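Ama Aryee keeps her canned goods in a hall closet, behind the coats, and she'd like me to know that half of them are past the date on the lid. She isn't worried. What worries her is the piece of paper taped inside the door, a printout from a meal-planning app called Lultamis, which told her in June to throw most of them out.

"It said I had 'a freshness problem,'" she says. "I have peaches in syrup. They don't have problems."

I went to see her expecting a lecture on saving money. She taught home economics for years and now runs a pantry class in the basement of the Brurnivness library, and people who run pantry classes tend to have a number ready. Hers was that a household could save 3000 dollars a year by cooking from the shelf. I asked where it came from.

"A handout," she said. Then, after a pause: "I don't know who wrote the handout."

I liked her better after that. I still don't believe the number. A family would have to be eating out a great deal to begin with, and she admits most of her students aren't. When I pushed, she said she'd stopped reading it aloud.

On dates she is firmer. "Best by" is a maker's guess at flavor, she says, and people read it as a deadline. She'll eat a can of beans two years over if the can is sound. Swollen, leaking or badly dented along the seam, it goes in the trash, and she won't hear any argument. Tomatoes and pineapple she uses up sooner, as the acid works on the metal.
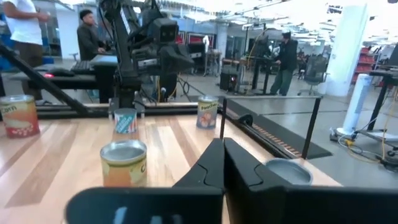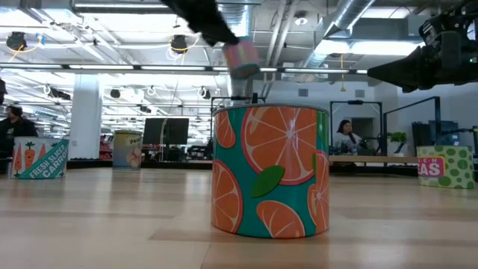
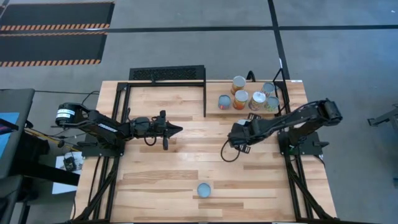

*Corn in the first picture, a citrus label in the second, and a striped wooden top in all three.*

Labels came up next. Aryee thinks shoppers pay for the paper. I said that sounded like something people say at parties. She told me about a tasting she ran with the class, a store brand called Baxter against a pricier one called Tarix, both peeled into plain bowls. The class picked Baxter.

How many people?

"Around 10," she said. "And they'd skipped lunch."

So we can set that one aside, too. She didn't seem to mind. She does buy the pricier tomatoes, it came out later, and when I asked why, she said they taste better -- which may be true, though she has never put them in a bowl.

Where I had no quarrel with her was on the app. Lultamis sorts food by purchase date and nudges you to replace it, with a button that fills a cart. "Who does that help?" she asked. She tried it for a month and it wanted her to buy chickpeas 3 separate times. She already had chickpeas. She showed me the chickpeas.

Her own system is a pencil. She writes the month on the lid when she gets home, puts new cans at the back and eats from the front. She says it never fails. While she was saying so I found a can of pears at the front with nothing written on it.

"That one was a gift," she said, and put it back.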